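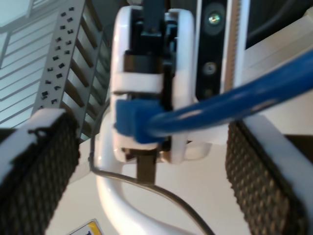 La pinza abierta y el conector azul, en el banco de Plidness.

Enchufar un cable de red. Cualquiera lo hace a oscuras, detrás de un mueble, con dos dedos. Una máquina no. De momento.

En Plidness llevan desde febrero con eso: cables. La empresa, un taller de 14 personas, quiere que el brazo aprenda mirando lo que hace la gente. Nada de programar trayectorias. Alguien coge el mando, mueve la pinza, falla, vuelve a empezar. Cada intento se guarda. También los malos - sobre todo los malos, dice Deolinda Teixeira, que dirige las demostraciones.

"El conector no es lo dificil. Lo difícil es el cable. Tira, se tuerce, hace lo que quiere."

245 demostraciones para la primera tarea. De esas, 93 descartadas a mano. Turnos cortos, tres operadores. Pasada la hora el pulso se va y el robot aprende el cansancio también.

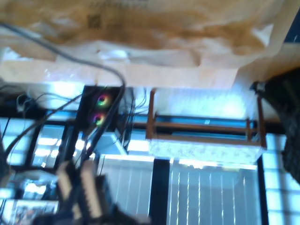
Ventiladores iluminados, cables y persianas en el puesto de trabajo.

El entorno no ayuda. Contraluz, cables por por todas partes, reflejos. Teixeira no quiere limpiarlo. Un armario de comunicaciones de verdad tampoco está limpio, y los clientes que tiene en mente - Ornuvitz, Amaral - piden justo eso.

¿Guiar el brazo con la mano o a distancia? Probaron las dos. A mano se siente la resistencia, pero el cuerpo estorba. Con mando, más lento, más limpio. Se quedaron con el mando.

Próxima sesión, martes 17 de junio. Toca desenchufar.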